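August, late, and the house is finally quiet

I meant to write this yesterday and then fell asleep with my glasses on, so tonight I'm doing it first, before the dishes, with the dog snoring against my foot and a cup of tea that I keep forgetting to drink. Orientation week for the evening program at Brilusthorpe is over. I am officially a student again, thirty years after I last handed anybody a term paper!

I'd pictured a big hall and a lot of very young people looking at their phones. It was mostly the online kind of orientation, though, which meant me at the dining room table in a nice blouse and my gardening pants, trying to find the button that turns the microphone on. (It's at the bottom left. I know that now.) There are 27 of us in the cohort, and from what I could tell in the introductions, a good half have been out of school longer than they'd like to say. One man was taking the call from the cab of his parked truck. A woman with a baby on her shoulder said she'd picked the evening track so she could study during feedings, and everybody sort of laughed and sighed at the same time.

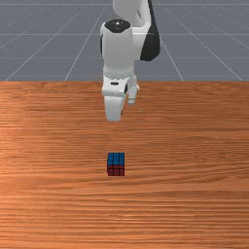
White arm, wooden table, one little puzzle cube.

The part I'd been dreading was the placement math. I did the practice sheets all through July, at the kitchen counter mostly, while the rice cooked, and I still felt my stomach drop when the timer came up in the corner of the screen. Fractions came back to me like an old song. Logarithms did not come back at all, and I'm not sure they were ever there in the first place. But I passed into the regular section, so I don't have to take the review course, and I saved myself the tuition on that, and I told the dog about it before I told anyone else.

My adviser is Archana Rathore, and I liked her right away. She has a slow, comfortable way of talking, and she let me ramble on about why I'd quit the first time (money, then Mother's hip, then just life getting on with itself) without once looking at the clock. When I finished she asked what I wanted my week to look like in the middle of October, when the newness has worn off. I had no answer. I'd thought about the first day and I'd thought about graduation, and I had nothing at all for a plain evening in October with a headache and a reading quiz.

So we worked it out together. I'm taking 2 courses this term, though I'd come in wanting 3. I argued a little. She let me argue, and then she had me write down everything I already do between supper and bedtime, and by the time I got to the bottom of the page I'd stopped arguing. It'll be Intro to Teaching and the writing course. History can wait for spring, and I'll have something to look forward to.
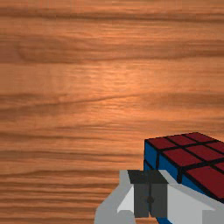 Wood grain, with a swirl up near the top left.

I've been going back and forth on the books, too. The writing course uses one called Skernow, which everybody in the group chat refers to as if it were a person ("has anyone got Skernow yet?"), and I found a used copy with somebody's pencil notes down the margins. Whoever they were, they did not care for chapter four. The other one I'm renting through Dogbe, and I've put the return date on the calendar in red, knowing myself.

Then there's Sundivari, the site where all the assignments live. I spent a whole evening clicking around in there and came out with the syllabus printed twice and my profile picture sideways. It's still sideways. I did manage to post in the welcome forum, and by breakfast I had four replies, including a very kind one from the truck fellow, who also wants to teach middle school. I read it over a couple of times while my toast got cold.

I wrote down one thing from the question session, so I'd have it here when I get worried about it again at two in the morning:
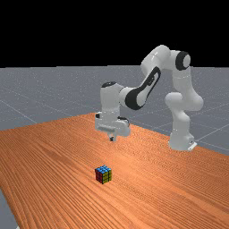

What happens if I have to miss one of the live classes?
The recording goes up the next morning, and you have until the following class to watch it and post a short response for attendance credit.

I felt my shoulders come down when I heard that. With Mother's appointments there are bound to be evenings I can't get to the table in time, and I'd been carrying that around all week without saying so.

First live session is at seven tomorrow evening. I've sharpened pencils I won't need and moved the good lamp in from the bedroom. Now for those dishes, and then bed, glasses off this time.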